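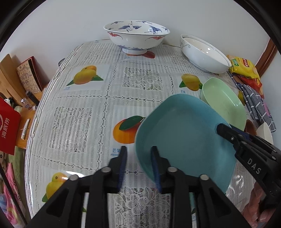
4. Working Rules for Recording in Homes

4.1 Why we wrote the rules down

When we began the Stikgate study we had, if we are to be frank with the reader, very little in the way of rules. We had a consent form, a checklist for charging the batteries, and a shared feeling that everyone on the team knew how to behave in another person's kitchen. That feeling carried us a good part of the way, and we remain fond of those early weeks, but it did not survive the moment when we sat down to compare recordings made by different operators and found that each of us had been following a slightly different set of manners. One operator would tidy a table before starting. Another left it exactly as the family had it and would not so much as straighten a spoon. A third asked the host to set out the dishes, which sounds polite (and was meant to be!) but gave us tables that looked like a shop display.

The rules in this section are the ones we settled on in April, after a long afternoon of reading through session notes together. They cover 583 recordings in 12 homes. We offer them as a description of good practice for small teams with hand-held grippers, and we would be very glad to see other groups take them apart and put them back together in a better way. The full text, which we call version 2, is kept with the Jida notes and can be had from any of the authors.

4.2 Leaving the table as it is

The first rule is that the table belongs to the household and stays the way the household keeps it. An operator may ask for an object to be moved if it is sharp, hot, or precious, and may ask for a little elbow room at the front edge. Beyond that, the cloth stays on, the snacks stay out, and whatever has been folded up and left in the corner stays in the corner. We know that a plain surface makes for easier training data, and we had some lively talks about this with Kamala Bangera, who has spent far more years than we have on bench setups and who argued patiently for a plain gray mat. In the end we kept the mat for calibration and nothing else. A gripper policy that has only ever met gray mats will have a hard time of it in a real dining room, where the tablecloth may well have fruit printed all over it.

The second rule follows from the first. Printed patterns are to be labeled as part of the surface, never as objects. We mention it because our first round of labels had a good number of fruits in it that were made of ink. Annotators now look at the empty-handed opening of each recording, decide what is cloth and what is not, and only then go on to the objects.
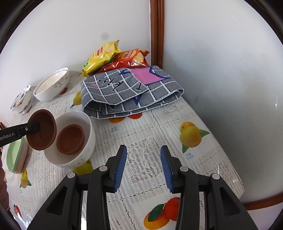
Hannelore Sauerland, Thirumalai Poojary, Saranya Lobo
Household Manipulation Group, Shenoy

Figure 3. A table under the rules of Section 4.2, with tableware at the left, snack bags and a folded cloth at the far end, and the printed cloth left in place. One gripper is at a small brown bowl on the left while the other is open over the cloth.

4.3 Handling dishes

Most of what we record is tableware, and most of our rules about handling were written with bowls and plates in mind. Figure 3 shows the sort of table we mean. A bowl may sit inside another bowl, dishes may be stacked at the edge, and the two grippers may have quite different things to do at the same moment.

We ask the operator to approach slowly enough that both finger pads can be seen before contact whenever the layout allows it. We ask that the rim be the first choice for a grasp on any bowl or plate, and that a large or awkward plate be steadied with the second gripper before it is turned. When a gripper has no work to do it should be held still with its jaws open, well clear of the dishes. That last point sounds fussy, and Saranya in particular got some good-natured grumbling over it, but a jaw that opens and shuts out of habit puts a great deal of meaningless motion into the record, and it is tedious to take out afterward.

Nothing is to be lifted higher than it needs to be. Our limit is 200 millimeters over the table for anything that could break, and a session with a higher lift is kept but flagged. If a dish is dropped, the operator stops, puts the tools down, and speaks to the host before doing anything else at all. The recording is saved up to the drop. We had a real disagreement about whether to keep such recordings, and decided that failures are worth having so long as the host agrees.

4.4 People and private things

Hands turn up in our recordings all the time, which can hardly be avoided when a person is holding the tool. An operator's own hands may stay in. Faces may not, and neither may the hands of children, mail, medicine labels, or family photographs. The operator walks through the room with the host beforehand and the two of them agree on what should be turned over or carried out. Sowmya Thevar added a sentence to this rule that we have come to like very much: the host may change their mind at any time, including after we have gone home, and need not say why.

Notebooks gave us more trouble than we expected. A closed notebook with a drawing on the cover seems harmless enough, yet one of our hosts felt strongly about theirs, and the rule now says to ask about anything that carries a person's own writing or drawing.

4.5 What the rules do not cover

We have said nothing about wet dishes, knives, or open flames, and the reader should not take our silence as permission. The Dotell team is drafting a companion text for sinks and stoves, and we have promised to try it in our own sessions before it is shared more widely. Lighting is also left open for the present. We record the time of day and whether the lamps are on, and leave the curtains to the host.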